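A day at the Tullham hotel supplies fair

23 Jan 2025

I know, I know, who goes to a hotel supplies fair for fun? Me, apparently. Ever since my sister-in-law Gladys Kariuki took over the guesthouse up at Owino I've been her unpaid helper for everything from curtain rails to breakfast trays, so when she waved two passes for the Tullham fair at me I said yes before she'd finished the sentence. Plus I really do like this stuff. Show me a good bathroom hook and I'm happy for the afternoon.

We drove down early because Gladys doesn't trust the parking, and she was right not to. The lot by the main hall was already full and we ended up on the grass behind a feed store, which cost us 12 dollars and both pairs of clean shoes. There's a shuttle but we missed it by the length of a bus, so we walked. If you go next year, take the shuttle! The path along the road has no lighting and on the way back it was pretty grim.

The program said 538 exhibitors. I can believe it. They give you a folded map at the door that's about as easy to handle as a bedsheet in the wind, and the hall numbers on it don't follow the order you walk through them. Hall 3 comes after Hall 5. We worked that out the slow way, by going around the coffee machine people three times and being handed an espresso each time (not complaining).

Bedding first, since that was what Gladys had come for. She wanted duvets that could survive a commercial washer, and she had a list of questions in a little notebook that she read out to every single salesperson in the same voice, like a customs officer. One poor guy tried to tell her about cloud-like loft and she just said "What temperature?" I wandered off and lay down on things. There was a row of mattresses you could try, with a strip of plastic at the foot for your shoes, and I'd have stayed there until closing if a family with four kids hadn't been waiting behind me. The firm one on the end was lovely. Gladys thinks it's too firm for guests, and it's her guesthouse, so we'll see.

The towel aisle was where we spent actual money. We found a stall selling ends of lines, all plain white and cream, and got 22 bath towels in a bundle tied up with string. They're thick and a bit scratchy, which I like in a towel and Gladys doesn't, but at that price she got over it. The bundle then had to be carried around for the rest of the day. There is a coat check but it closes its books once it's full, and it was full by ten. Bring one of those folding carts. Half the crowd had them and we were so jealous.

Lunch was in the big canteen between the halls. I had a chicken pie and Gladys had soup, and both were fine and neither was warm enough. The pie place at the far side of the courtyard had a line out the door, so I suspect that's where you should go. There's also a quiet seating area upstairs over Hall 2 that hardly anyone had found, with proper chairs and a view of the loading bays. We sat up there with our towels for a good half hour and ate the mints we'd been collecting.

After lunch I put my foot down and said it was my turn to choose, and I chose locks and keys.

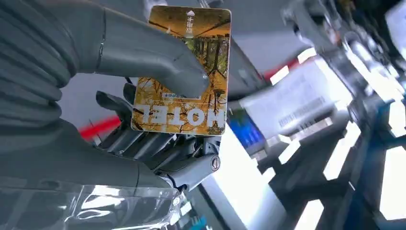 My big thing is key cards, and I've been keeping them for years (don't tell the hotels). I have a shoebox of them at home, sorted by country and then by how pretty they are, and my husband has stopped asking. So the locks and keys hall was my candy store. I'd expected rows of plain white plastic with a logo in the corner, and there was plenty of that, but the ones that got me were the full-picture cards. My favorite was an autumn forest, all golden yellow and orange leaves with the dark trunks and branches running through them, and a big white HOTEL in capital letters across one end. At the other end there was a little white emblem with a short line of Chinese characters running down from it. I stood there wishing I could read it! Rounded corners too, so it won't snag on your pocket lining.

What I liked about that one is that it looks like something you'd want to keep, and that's a funny problem for a hotel to have. I asked the woman at the Luvach counter how many cards go missing and she laughed and said to order extras. Her name was Mercy Tanui and she was easily the most patient person we met all day. Gladys still has real metal keys on big wooden fobs at Owino, and she's fierce about them, because she says people bring them back when they're too heavy to forget. Mercy said plenty of small places feel that way. She didn't push at all, just let us try a couple of the door locks she had set up on a stand, and showed us what you do when the batteries in the lock run down, which was the thing Gladys had been worrying about.

I'd always assumed you had to order printed cards by the truckload. For a small place it isn't nearly as bad as I thought, and Mercy said they'll print from your own photo as long as it's sharp enough. Well, that set me off. I've got a whole folder of pictures from Owino last November, when the hill behind the house goes copper and the mornings are foggy, and I spent the walk to the next hall trying to convince Gladys that one of those would make a gorgeous card. She says she'd need the locks first. A detail! I say start with the card and work backward.

A word for anyone who designs these things, while I'm at it. Please leave some calm space where the writing goes. I saw a lot of photo cards in that hall and on some of them the hotel's name had vanished into a beach or a skyline. And put the arrow somewhere I can find it at midnight with a suitcase in my other hand. I've stood in so many hallways flipping a card over and over like I'm cooking a pancake. Paper sleeves, on the other hand, I have no complaints about. I saw some beautiful ones with the breakfast hours printed inside the flap and I'm stealing that idea for the guesthouse even if we stick with the metal keys.

We finished up at the Eltov stand in Hall 5, which was all luggage racks and closet fittings. It was getting late by then and the exhibitors were starting to look at their watches. I tested every luggage rack they had by putting the towel bundle on it, which got me some looks, but it's a fair test! The one with the webbing straps sagged in the middle. The slatted one held up fine and folded flat with one hand. Gladys ordered 2 to try out and if they last through the spring she'll get more. She also fell hard for a hanger with a little notch for skirts and talked about it all the way back to the car.

What else? The restrooms near the main entrance had a terrible line all day and the ones behind Hall 4 had none. The talks were upstairs and I only caught the end of one, on breakfast waste, where a man was being very stern about butter portions. The free tote bags run out early and the handles are too short to go over your shoulder anyway. Wear layers, because Hall 3 was freezing and the bedding hall was like a greenhouse. And don't leave your questions until the last hour, because by then people are packing their samples into crates and you get handed a brochure instead of an answer.

I came home with sore feet, a carrier bag of brochures, more mints than any adult needs and a price list from Luvach that I've stuck on Gladys's fridge where she can't avoid it. The towels have been through the wash twice now and they've softened up a little. She's asked for the November photos. Only to look at, she says.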